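How to run a robot demo at an open day

Steps we follow at Allport, written up after the September open day by Yasmine Hegazy.

1. Pick one dull task
Visitors expect backflips. Offer them pencils and a tray. A task you can explain in two sentences leaves time for the question about whether it makes coffee.

2. Set the bench
Stand the tube of pencils upright with the lid on, beside the white tray, and leave open tabletop between them. Open the gripper before anyone comes in, and bring it down near the tray so people at the back can work out which bit is the robot.

Check the view from the wrist camera on the big monitor. Blue brick tiles behind the bench give it a certain bathroom flavour. Every speck of grime in the tray shows up too, at a size your mum could read from the car park.
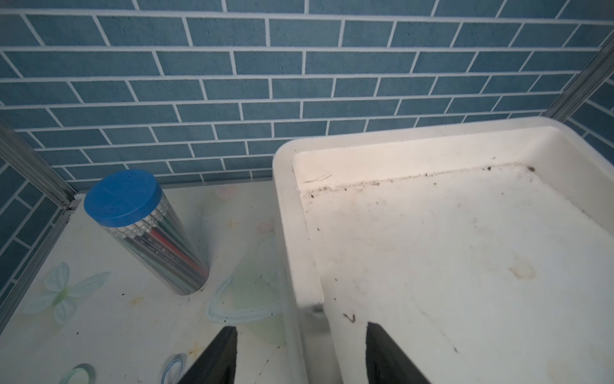

3. Do the talk
Keep it to 12 minutes. Zdzisław Zawadzka takes the e-stop and the kids' questions, and prefers the e-stop.

4. Pack up
Park the arm, power down, and wipe out the tray.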